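The oldest swimmer at the Plekulora pool has a locker with her slippers in it, and she got them back in July after the longest winter of her life. She is 88, she broke her hip on her own back steps, and when I met her at 7 a.m. she had already done more laps than I manage in a month.

"They told me I might walk to the mailbox," she said, wringing out her cap. "I told them the mailbox was fine for a start!"

She spent 42 days at the Zorilska rehabilitation center, up on the hill behind the fire station. Before that she had been a school bus driver for 30 years, and she talks about her recovery the way she must have talked about her route (every stop, every bad corner). The first stop was sitting on the edge of the bed. The second was the hallway.

"I hated that hallway," she said. "It had a green line on the floor, and the therapist wanted me to get to the end of it. I got to the soda machine and said, this is my stop."
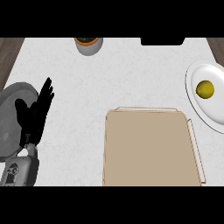
The next day she went past the soda machine. By her last week she was doing the whole line twice, and the night nurses had started clapping for her, which she pretended to find annoying. "I did like it," she admitted. "Put that in."

Going home was harder than she expected. Her daughter moved in for a while and they argued about the rugs, and then about soup. The worst part, she told me, was the quiet in the afternoons. So she called the pool and asked if the chair lift still worked. It did.

Her first morning back, she stayed in the shallow end and held the rail. The other early swimmers had taped a paper sign to her locker, and it's still there, curling at the corners. Now she swims 300 yards each visit, backstroke mostly, with a rest whenever she feels like one.

I asked what she would say to somebody just starting out on that green line. She thought about it for a good long time, one slipper on.

"Eat the breakfast," she said. "The lunch was terrible, but they made a very good breakfast."

Then she went to find her other slipper, and I went to look up the price of a membership.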